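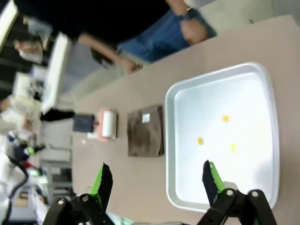 Right, I've been promising for months to write down how my grandad's allotment book ended up in Rallcombe library, so settle in, this will take a few posts and probably two cups of tea.

He kept it for 57 years. Same plot, same shed (well, three roofs on it over time), and a line or two for most days he went up there. Beans in. Beans eaten by pigeons. Rain. He wasn't a man for long sentences, and I clearly get mine from the other side of the family.

When Mum moved we found it in a biscuit tin under the stairs, 275 pages in pencil, and some of it so faint you have to tilt it towards the window. I read the whole lot over one weekend and cried at an entry about leeks, which I did not see coming!

The person I have to thank is Gisela Ocampo at the library, who was putting together a local growing display and asked on the noticeboard if anyone had old seed packets. I went in to offer her four packets and a trowel and came out an hour later having talked her ear off about the book.

She put me in touch with Babak Soltani, who has the plot next to Grandad's old one and still grows the climbing bean that's mentioned on nearly every other page. Grandad only ever wrote it as "the Olivares bean". We think that was the family who gave him the first handful, but if anybody in Rallcombe knows better I would dearly love to hear from you.

Babak gave me a jam jar of them. I've sown a row along the back fence and another in pots, and I've been out in my dressing gown every morning in May to check on them. Six up so far. The slugs know about it too.

Anyway – the book is on the table by the big window until the end of the month and you're allowed to turn the pages. Gisela has typed up the best bits in large print next to it, including the leeks.

If you do go, look for the page where he falls out with a neighbour over a water butt. It runs on for 3 weeks and then it just says "lent him the fork", and they were friends until he died.

Oh, and I have spare beans if you're local and want some. Bring your own envelope, I've used all mine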